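Sewing room notebook, February, a bit after lunch

Okay, the curtain-to-apron business. I finally cut into the old Dultow curtain panels and I have opinions, so I'm writing them down before I forget and do it all over again next winter.

First thing: the fabric is a heavier cotton than I remembered, and it frays like crazy. I pinked all the edges before washing and I still pulled a fistful of threads out of the machine. Next time, zigzag first, then wash. It shrank too, a lot more lengthwise than across. I'd marked a 94 inch drop on the panel before it went in, and I'm glad I hadn't cut any pattern pieces out yet!

The lining was sewn in with a chain stitch, so if you find the right end you can unzip the whole side seam in one pull (very satisfying, would recommend). The top was another story. Somebody at the factory stitched the header tape down with 2 rows of tiny stitches and I went through them one at a time with the seam ripper, and got a nice little hole near the left corner for my trouble. I've put a patch of fusible behind it. It'll land under the pocket anyway.
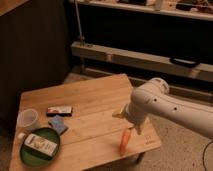
Pockets are where I went back and forth the longest. Felista Kinyua wants hers big enough for a notebook and her good scissors, and I wanted mine split in the middle so things don't all slide to one side. We settled on one wide pocket with a stitched divider, off center. I also want a bit of applique on the front of the kitchen version, and a vegetable seemed right. An orange carrot lying on a light wood table is pretty much the whole color plan: orange wool felt for the shape, and the curtain fabric is already that pale tan color, so I don't need a background piece. I tried satin stitch around the felt and it tunneled badly. Blanket stitch, longer and looser, with tear-away underneath, sat much flatter. Green for the leaves is still undecided -- the thread I have is too minty.

Straps: I cut them on the straight grain, 23 inches each for the neck and longer for the waist. The neck ones turned out fine on me and a little short on Felista, who likes to cross hers in back. So for the second apron I'm adding a buckle slider, the Kolside kind with the center bar, and cutting the strap longer so it can be adjusted. Turning the tubes was miserable in this weight of fabric. I gave up after the first one and just folded the raw edges to the middle, folded again, and topstitched both sides. Faster, flatter, and I think they look better.

Needle notes, for whoever uses the machine next. I started with a universal and had skipped stitches everywhere the pocket crosses the side hem. Swapped to a jeans needle, lengthened the stitch a little, and that mostly fixed it. The hump at the corners still needs a scrap of folded fabric behind the foot to level it out. I used the Upadhyay thread for topstitching and it shreds if the tension is anywhere near normal, so drop it down and test on a scrap first. I left my test scrap pinned to the wall with the settings written on it. Please don't use it as a pen wiper!

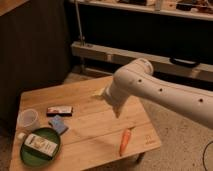

Light wood tabletop, small household things on the left half.

Bottom hem: double fold, pressed, then left to hang overnight before stitching, and I'm glad I waited. One side had dropped noticeably by morning. I trimmed it even and re-pressed, then stitched from the wrong side with the bobbin thread matched to the front.

Still to do: second apron, the one with the slider. Bar tacks on the pocket corners for both. Order more tear-away. Ask at Jelside if they still carry the wide twill tape, up to 20 yards if it's the natural color. And find a green that isn't minty.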